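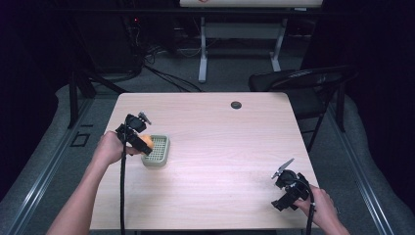
Lilletti Pair - hand-held grippers for teaching by demonstration

If you've ever tried to teach a robot to pick something up by typing in waypoints, you'll love this one! The Lilletti Pair is a set of 2 hand-held grippers, one for each hand, and you simply do the job yourself at the table. Pick up, carry, put down, do it again. Your motions become the training data, and the arm itself can stay switched off in another building.

What we like best is how quickly people get the feel of it. The jaws close when you squeeze and open when you let go, so small soft items are a great place to start (a basket and a few things to put in it will keep you busy for a whole afternoon).

Each gripper is wired. We tried going wireless at Grurnia and went back to cables - the timing between left and right is so much cleaner.

In the box
Left and right gripper
2 cables
Table clamp for the cables
Recording software, Andton edition

Details
Weight per gripper: 272 g
Spare finger sets: 7 shapes, sold separately
Sample recordings to download: 1,732, all made at our Cáceres workshop

The next batch ships Tue 13 August. Left and right grippers can also be ordered singly.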